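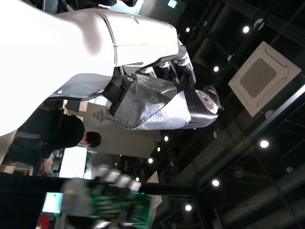 The wrapped hand on the end of the white arm, fingers out.

Home Tutorials Planner notes Downloads Contact

Padding a collision model for a covered hand

If you've ever put a cover on a robot hand and carried on planning with the bare model, you'll know the sort of thing I'm on about. The planner draws a lovely path, everything on the screen clears everything else, and then the wrapping brushes along the edge of something the software swears is miles away. The model knows the metal. It has no idea about the crinkly stuff round it.

I went through the whole business on our Kitmont setup in November and kept notes as I went, so I've tidied them up into something you can follow. I'm using Maluleke for planning, Manik to talk to the hand, and Skinico (my own little script, sorry about the name) to make the fatter shapes. If you use a different planner the menus will be different but the order of the steps should carry over fine.

What you need before you start

A working model of the arm and hand, with a separate body for the palm and for every finger segment. If your hand came as one big lump, split it up first. You'll also want a ruler or a pair of callipers, a planner that lets you swap collision shapes without touching the drawn ones, and a way of running the arm slowly with somebody near the stop button.

Back up your model folder as well. I know, I know. I didn't, and I spent a Monday putting joint names back by hand.

Step 1: Measure the cover where it bulges

With the arm stopped and the drives off, open the hand out flat and measure how far the cover stands off the hard parts. Do the back of the palm, the palm itself, both sides and the bit near the wrist mount. Soft covers don't sit evenly, so take the biggest reading in each place. Don't press down on it! You want the shape it has when it's left alone.

Then close the hand and do it all again. I skipped this the first time and it bit me. When the fingers curl, the wrapping has to go somewhere, and on ours it goes outwards at the back of the palm. Open, my worst reading was 8 mm. Closed, it was some 35 mm, right over the knuckle end, and that's the reading that matters.

Step 2: Decide which parts to pad

It's tempting to put the same padding on everything and go for lunch. You can, but you'll pay for it at the fingers. Fat fingers in the model touch each other as soon as the hand starts to close, and the planner then refuses every grasp you give it.

I use two groups. The palm, its back and the wrist end go in a group called "covered". The finger segments, which on ours stick out bare, go in "bare". In Skinico that's just a text file:

covered: palm, palm_back, wrist_end
bare: finger segments (all)
pad covered: 35
pad bare: 2

The small number on the bare parts is only there to soak up calibration error. If your calibration is poor, fix that first, and don't try to hide it under padding like I did for most of a week.

Step 3: Make the new shapes

Run Skinico on the model folder. It grows each covered part outwards by the amount you gave, then wraps the result in a simple convex hull and writes it into a new folder called "fat". The drawn shapes stay exactly as they were, which is nice when you're showing the thing to people.

Have a look at the new shapes before you load them. Turn on the see-through view and spin the hand about. The fat palm will overlap the first finger segments and probably the last bit of the arm too. Overlap there is fine, and we'll deal with it next. If a shape has come out huge or lopsided, check the units. Metres and millimetres got mixed up on my first go and I had a palm the size of a barn.

Step 4: Switch off the pairs that always touch

Load the fat model in Maluleke and open the collision pairs table. Every padded part that overlaps its neighbour will be flagged as a crash, even with the arm sitting still. Go down the list and switch off checking between:

- the palm and the first segment of each finger
- the wrist end and the wrist mount
- the wrist end and the last link of the arm, but only if they overlap in every wrist position

Be careful with that last one. Move the wrist joint through its full range in the viewer and watch the pair. If they only overlap at one end of the travel, leave the check on and shorten the joint limit a touch. It costs you a bit of reach, but you keep the protection everywhere else.

Whatever you do, don't press "ignore all current collisions". It's a big friendly button and it'll happily switch off pairs you need.

Step 5: Tell the planner when the hand is closed

With one fixed padding, you carry the closed-hand bulge around all day long. For us that made narrow gaps impossible, even with the hand flat open. So I made two versions of the covered group, one with 8 and one with 35, and let Manik say which to use.

Manik sends out the finger joint angles all the time anyway. A small node listens to them and swaps to the fat version once any finger goes past a threshold. Swap before the motion is planned, never halfway through, or the start pose might be in collision with the new shape and you'll get an error that makes no sense at all. If you can't be sure of the finger angles (a dropped message, say), fall back to the bigger padding.

Step 6: Try it slowly

Set the speed right down and run 5 paths you already know well. Pick ones that go near things: the bench, a stand, the arm's own upper link. Pause each one at its closest point, and compare the gap on the screen with the gap in real life. The real gap should always be the bigger one. If it's smaller anywhere, go back to Step 1 and measure that spot again with the hand in that pose.

Things that still annoy me

Planning is slower with the fat shapes, mostly in tight corners, and I haven't found a setting that helps much. Also, covers shift. Every time ours comes off and goes back on I measure again, and the closed-hand number has never come out quite the same. I keep the readings in a comment at the top of the Skinico file so the old ones are there to compare.

If you get the "start state invalid" message straight after a swap, open the fingers a little and plan again.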